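Žydrūnas Ots
Sunday, February 21, 2021

1/ Well, friends, the weekend project is finally happening. The old desktop from the back bedroom is getting a second life, and since a few of you asked me to post along as I go, I'm going to do just that (with far too many words, as usual!).

2/ A little background. This is the machine I did all the Strazds newsletter layouts on, and it has been sulking under a blanket since we moved to Varnach. I still have 1465 family photos on it that I keep promising my sister, so it needs to be up and running before her visit in March.

3/ First job was getting the side panel off and giving everything a good dusting. Soft paintbrush, short strokes, and a cup of tea well out of elbow range. I must have spent an hour on the fan alone – there was enough fluff in there to knit a hat.

4/ Now the part I have been fretting about all week, the processor. The lever goes up, the metal plate swings open, and then you are face to face with that field of tiny gold pins in the socket. They are so pretty and they bend if you so much as look at them wrong. Hold the chip by its edges, get it level over the socket and lower it straight down. No sliding, no pushing!
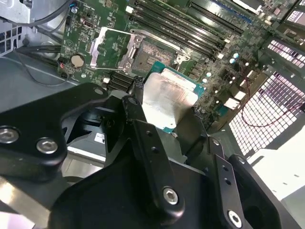
5/ Before you close the plate, check the little triangle in the corner of your chip against the mark on your socket. I checked mine, went and fed the dog, and came back and checked it again. Then the plate comes down and the lever follows. It takes more muscle than you'd expect, and there's a creak that takes a year off your life the first time you hear it.

6/ Thermal paste next. I go with a blob the size of a pea in the middle and let the cooler spread it. My neighbor in Kerklow swears by a neat X and we have been arguing over it for years – please don't start on me too, I can only defend one pea at a time.

7/ Memory and cables are for after supper. If anyone has the manual for an old Karameck case, send me a message, would you? I have a bag of leftover screws and no idea where two of them go.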